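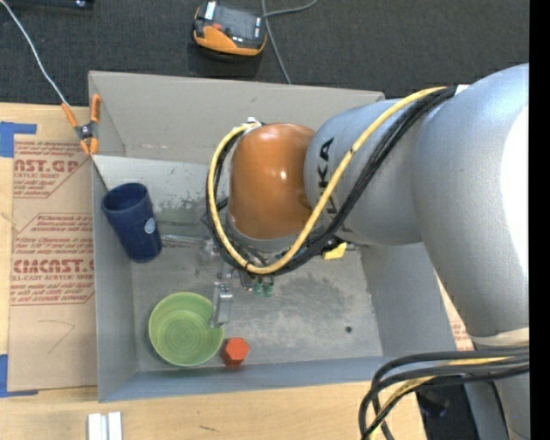

Can a robot do the dishes yet?
Parts of them, slowly, if someone has already decided what counts as a dish. Picking up one known cup from one known spot was solved long ago. Picking up any cup, from any pile, and putting it where you would have put it is still homework.

Week 3 handout: Picking things out of bins
Revised November 10, 2025

Tonight's vocabulary: grasp, clutter, recovery. The last one means what the robot does after it drops something. In most demos it means the video ends.

A cup and a bowl make a fair first test. A cup on its side offers a rim, a wall and a base, and the gripper has to pick one. A bowl lying open offers mostly rim. Put either against the side of a metal bin and half the good grasps disappear - the finger needs somewhere to go, and the wall got there first. Your hand works around this by nudging the thing over. Planners can be taught to nudge, with mixed enthusiasm.

Reading: the Vostel notes, sections 2 and 3. Skip the part on conveyor belts unless you like conveyor belts. The Kunemico brochure is on the course page as well. Read it for the word "effortless" and underline each one.

Exercise, due next class: go home and clear your kitchen sink with one hand, using only your thumb and first finger. Allow 40 minutes. Write down every time you pushed, tilted or slid something before lifting it. Those moves are the part we don't know how to buy.

Bring the list. Glass is excluded, following August.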